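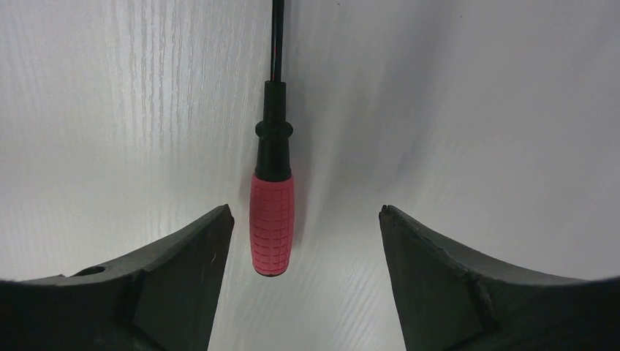

Fig. 4. Screwdriver with pink grip, handle down.

4. Setting up the Sidance counter fryer

Read the whole section first. It takes less time than cleaning up 63 ounces of oil.

4.1 Stand the fryer on a level counter, back panel facing the wall. Leave a hand's width behind it.

4.2 Lower the empty basket and raise it again. If it squeaks, it is new. If it grinds, call the Catterall service desk and ask for Fenna De Graaf.

4.3 Fill to the lower line. The upper line is the limit and should not be read as a challenge.

CAUTION: Never move the fryer with oil in it. This includes "just a little to the left." 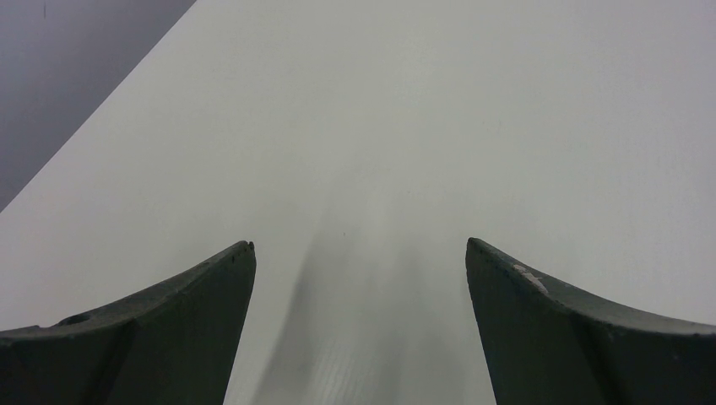

Fig. 5. Plain white surface, grey area at upper left.

4.4 Turn the dial to the first mark, 159 °F, and wait for the green light. Then go up to 244 °F and wait again — the second wait is longer, and staring does not help.

4.5 With both lights on, select your program. Chicken is program 2. Waffle fries are program 3, whatever the sticker on Omusstead models says.

NOTE: Kitchens in the Prandham branches should log the first batch on form 216. Blank forms are kept by Godelieve Dekker, who will want the old ones back.

4.6 Discard the first batch. You will be tempted. See 7.2, Odd Tastes.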